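Clivaton Bench > Build Guide > Part 4: Walls, Rail and First Moves

4. Walls, rail and first moves

By now you have two assembled arms, a bag of leftover screws, and opinions about the person who wrote Part 3. Set the screws aside. You will want four of them back in step 2.

Before you start: switch off both supplies at the wall. An arm that loses power halfway up will drop, and the forearm is heavier than it looks when it meets a knuckle.

1. Lay the rail along the front edge of the table. Check that it sits flat before you tighten anything.

2. Set the two mounting plates 560 mm apart, center to center, and fasten them to the rail. Snug is enough. The slots strip easily, and the Lestis shop sells replacements only in full lengths.

3. Put up the side walls first, then the back. If the side walls lean in a little, leave them alone. Ackah, the tracking software, cares about a busy pattern far more than it cares about your carpentry.

Note: Plain white walls gave us 418 lost-tracking warnings in one evening. Ugly terrazzo print gave us 15. We have made our peace with terrazzo.

4. Route the conduit on the left arm in a wide loop from the wrist back to the base. Leave more slack than seems decent. Move the wrist by hand through its full range and watch for tugging.

5. Scatter a few blocks in the middle of the table, where both grippers can get at them. Mixed shapes and colors are best. Resist the urge to line them up.

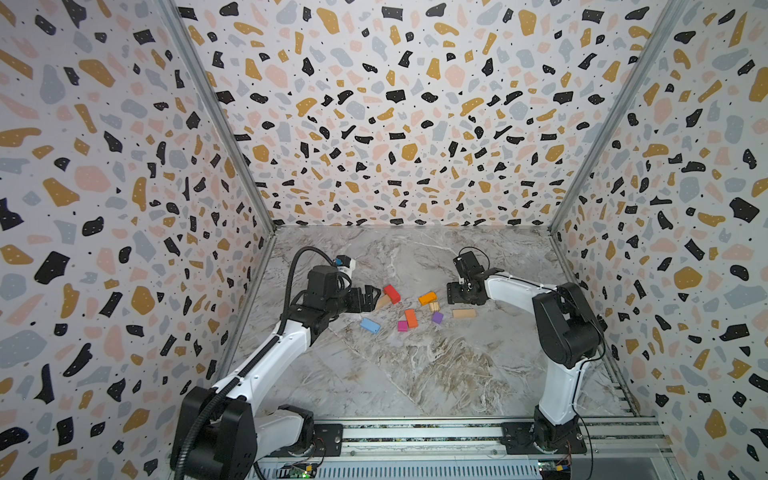 6. Power on the left arm, wait for it to home, then do the right. Starting both together works most of the time, and the other times make a memorable noise.

7. Load the Broturby demo and set the speed to its lowest value. Run one arm at a time until each can pick up a block and put it down again.

CAUTION: Keep hands, sleeves and coffee off the table while either arm is live. The stop button goes on your side of the rail, within reach.

8. Regrease the joints every 3,000 cycles. The counter is under Settings > Arm > Wear, and it resets itself after a firmware update, so write the number down somewhere first.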